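The Snack Table

Posted September 18, 2021

My aunt kept her snacks on the small table by the wall, and when she went into the hospital in Ditine she called me twice about them. The first call was about her keys and her insurance card. She got to the snacks at the end of it, and then she called back so she could go over them properly.

"Keep it full," she said. "If somebody comes and it's half empty, they won't take any."

I said nobody was going to come while she was away.

"You don't know that," she said. "You don't live there."

I had driven up from Dimilley that afternoon, 373 miles, and I wanted to lie down. I stood in her front room with the phone and looked at the table. It had the fruit-print cloth on it, the one she wiped down every night with the gray sponge and never the yellow one. The container sat at the back with its purple fuzzy cover. She had sewn the cover herself out of a bathrobe. It didn't fit well, and it bunched at both sides however you pulled it.

"Which ones go on top?" I said, mostly to show I was listening.

She told me. It took a while.

The operation was on her hip. She would be gone five days if it went well, and then she would come home and need somebody for two weeks. I was the one who could work from anywhere, so it was me. My brother sent money for groceries and a message with a lot of exclamation points.

The first morning the doorbell rang before eight. It was a woman from downstairs in a rain jacket, holding an empty egg carton. She looked past me into the apartment.

"She's at the hospital," I said.

"I know that. I drove her." She held up the carton. "I just bring these back."

I took it. She stayed where she was, and it came to me that she was looking at the snack table. I asked if she wanted something. She came in without taking off her jacket, turned over a few wrappers, and took a yellow one. She put it in her pocket and patted the pocket shut.

"For the bus," she said, and left.

After her there was a boy from the third floor who was supposed to be returning a screwdriver. Then there was the man who read the water meters, who had finished reading the water meters. In the afternoon two girls came and asked if my aunt was dead. I said no. They each took a piece of candy and went off down the stairs talking about something else.

By suppertime I could see the bottom of the container in one corner. I pushed everything over to cover the spot, and that made a hole on the other side.

She called at seven. They had her walking already, to the door and back, with a frame.

"Who came?" she said.

I went through them. She wanted to know what each one had taken. I couldn't remember what the water man had picked, and she was quiet on the line for a second.

"He likes the sour ones," she said. "Did he take two? He's allowed two."

"I didn't see."

"Well, watch next time." Then she said her refills were in the hall closet, behind the ironing board, and I should bring them out a few at a time. If I brought out everything, they would see it, and then they would know how much there was.

The closet held a vacuum cleaner, the ironing board and a great many paper bags folded flat. Behind the ironing board was a plastic bin. I had expected a couple of packages. There were 135 pieces in it, sorted into freezer bags, and I know the number because she had written it on a strip of masking tape on the lid, with the older numbers crossed out above it. I took out two handfuls, crossed out 135, and then stood there, since I hadn't counted what was in my hands. I put it all back on the floor and counted. 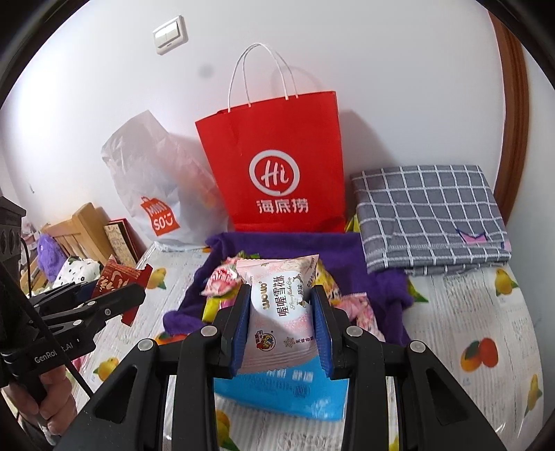 Snowflake Crisp, original flavor. She bought these for herself.

The pink packets were the difficulty. I found one near the top while I was filling in the corner, and I found the rest at the bottom of the bin under a dish towel. She hadn't mentioned them in either of her calls. I liked the look of the packet, with the snowflakes, and the rooster down in the corner. I opened one standing up and ate it. It was chewy, sweet and a little salty, with something crisp in it. I ate another one while I wiped the cloth with the gray sponge. Then I put a good many on top of everything else, where people could get at them.

They went in a day. The woman from downstairs took one, gave me a look, and took a second. The boy came back for the screwdriver he had just returned. Somebody must have said something to somebody, as I had three people from the other stairwell, including a man who told me he hadn't been inside this apartment since the flood.

"What flood?" I said.

"The upstairs washing machine," he said, chewing. "Your aunt had us all in here with buckets. She fed everybody. That must be where the table started." He looked at the ceiling, which had been painted over. "You couldn't get those then. The pink ones. Where does she get those?"

I didn't know where she got them. When she called that evening I asked, as if it had just occurred to me.

"Why?" said my aunt.

"No reason."

"Did you put them out?"

I said I might have put out a few.

She breathed through her nose. I could hear a television on her end, and a nurse asking somebody whether they wanted the window open.

"The one on top is for show," she said. "It makes the rest look nice. People know not to take it."

"They didn't seem to know."

"Because there was more than one! If there's one, they leave it. If there's a pile, it's a pile." She stopped and spoke to the nurse, and then came back. "How many are left?"

I looked in the bin, under the dish towel. I told her one.

"Put that one on top," she said, "and shut the closet."

The next day I drove out to look for more. She had said there was a shop in Gevach, next to a place that sold tile, and that the owner didn't keep regular hours. It was nearly an hour each way on the county road. The tile place was there. The shop next to it sold phone cases and school notebooks, and had one shelf of food at the back, mostly noodles. I asked about the pink packets, and the young man at the register said he only worked there when his cousin was at the dentist.

I bought some noodles. On the way back I stopped at Skoryk, the big discount store by the highway, and walked every aisle with food in it. They had marshmallows and they had crackers. They had a wall of candy for December already, red and green, and it was still hot enough outside that I had left the windows down. I bought a bag of mixed hard candy and a bag of something fruit-flavored, and felt bad about both of them in the car.

At home I laid it all out on the fruit cloth and tried to do it the way she did. The flat blue package went in front. She had been firm about that one, and it wasn't for eating out of until she said so. I pulled the purple cover straight and it bunched up again. I put the pink floral ones on the right and the yellow where you could see them, and set the last Snowflake Crisp on top of everything.

Then I stood the red bag up behind it. The bag was from Haidilao, from her birthday dinner, and she had kept it because it was strong and stood up by itself. She liked the color against the wall. It had fallen over when I was moving things, and I had been stepping around it since the morning. With the bag in place the table looked like hers again, or close to it.

The doorbell went a little after four. It was the water man. He wasn't in his work shirt, and he had wet his hair and combed it.

"I was passing," he said.

I let him in, and this time I watched. He stood over the container with his hands behind him. He looked at the pink packet, and he looked at it for some time. He reached over it and took a sour one from the back, and then another. He held them up so I could see there were two.

"When's she home?" he said.

"Saturday, if they let her."

"She'll want something warm." He was already at the door. "There's soup. I make a soup. I'll bring it up in a pot, and she can keep the pot as long as she wants."

They let her. I put the passenger seat all the way back, and she lay in it like somebody at the beach and told me which lane to be in. It took us a long time to do the stairs. The woman from downstairs came up behind us with the frame folded under her arm, and the boy carried the hospital bag, and somebody on the second landing held a door open that we didn't need.

My aunt didn't sit down right away. She went over to the table on the frame, one step and then the other, and had a look. She moved the yellow ones forward an inch. She picked out a piece of the Skoryk candy, read the wrapper, and handed it to the boy without a word.

"You counted?" she said to me.

"It's on the lid."

She nodded. The soup was on the stove, and the man had left a note on the pot about not letting it boil. The woman from downstairs went to turn it on. My aunt lowered herself into the chair by the table and got her bad leg out in front of her where she wanted it. Then she reached up, took the pink packet off the top, and tore it open.

"Go down to the car," she said to me with her mouth full. "I had the nurse pick up some more. They're under my coat."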